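Usdale Shopkeepers' Update
Tuesday, July 23, 2019

Stamps, points and the end of the nightly spreadsheet

Several of you have written in since the spring asking the same thing in different words: when will the card scheme talk to my till without me having to sit up with a cup of tea and a spreadsheet? I'm very glad to say we have a proper answer now, and I hope you'll forgive me if I take the long way round in giving it, as there are one or two bits that catch people out.

Until this month, anyone running the Usdale card alongside a Jakska till had to export the day's sales each evening, tidy up the columns (the date one is always the culprit, isn't it?) and load the file into the card scheme by hand. It worked, after a fashion. But if you forgot on a Friday, your regulars spent the whole weekend looking at the wrong balance on their phones, and quite rightly they asked you about it at the counter.

The new link does away with all of that. Each sale rung through on a Jakska till is passed across to the card scheme when the drawer closes, and the points show up on the customer's card within a couple of minutes. Refunds go the other way and take the points off again. We've had 46 shops trying it out since the end of May, from the two bakeries on the hill to the big garden place out by the roundabout, and the feedback has been lovely to read, even the grumpy parts!

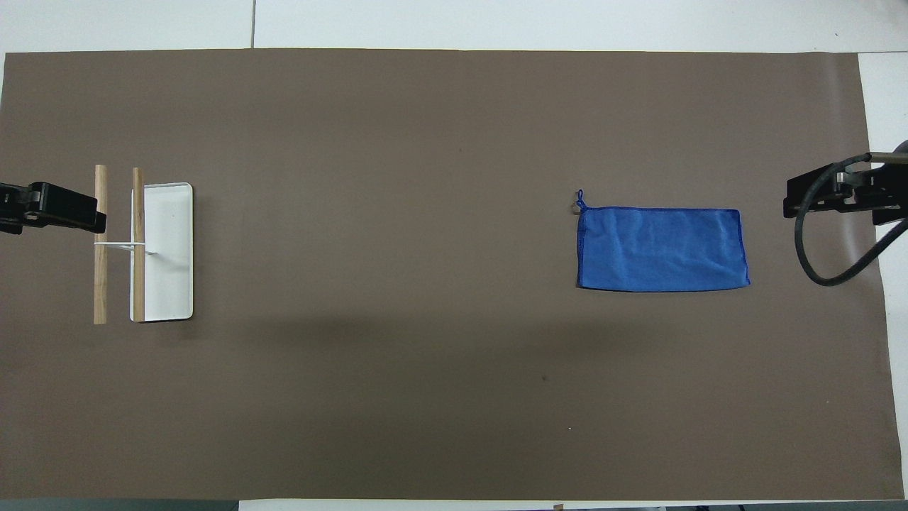

To switch it on, sign in to your shop page, go to Settings and then Connections, and choose Jakska from the list. You'll be asked for your till number, printed on the bottom of every receipt, and for the password you use for the back office (the one for the office, please, and not the four digits your Saturday staff type in). Press Connect and wait for the tick. If you have more than one till, do this once for each of them. I did mine one after another before opening and still had time to put the bread out.

A word about old balances. Nothing your customers have already earned will be touched. Points loaded from your spreadsheets stay exactly where they are and the new ones are added on top. What you must not do is load a spreadsheet for a day that the link has already covered, or everyone who shopped with you that day will get their points twice. They will be delighted and you will not. If it does happen, write to us before you try to put it right yourself, and we can roll back the whole day in one go.

The other thing people have stumbled over is product groups. The link reads the groups set up on your till, so if you give double points on, say, greetings cards, then greetings cards need to be a group of their own. Quite a few of us have been throwing everything into "Sundries" for years, me included. It's worth spending a quiet afternoon on it, and there is a sheet in the Help section that goes through it screen by screen. You can have up to 20 groups, and that has been plenty for everybody so far, with the exception of one very well-stocked ironmonger.
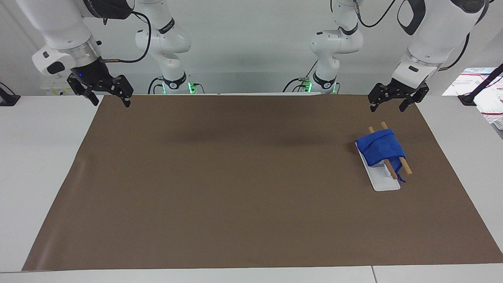
Now, those of you on Kang tills will be wondering where you stand. We haven't forgotten you. There are 112 shops in the scheme using Kang, and the link for those is being built at the moment by the same people at Hasell who did the Jakska one. The plan is to have it ready in October, in good time before the Christmas rush, and we'd like a handful of shops to try it a little earlier. If you fancy being one of them, reply to this newsletter with your shop name and the model of your till. You don't need to be any good with computers. We'd rather like a few who aren't, as they find the muddles the rest of us walk straight past.

In the meantime the spreadsheet page stays open for everyone and works just as it did before, so please don't feel hurried. The cost of your card scheme doesn't change if you use the link, and you can turn it off again from the same Connections page whenever you like.

We'll be running drop-in mornings above the library all through August for anyone who would prefer to do the setting up with company. Bring a receipt with your till number on it and your back office password, and the kettle will be on from half past eight.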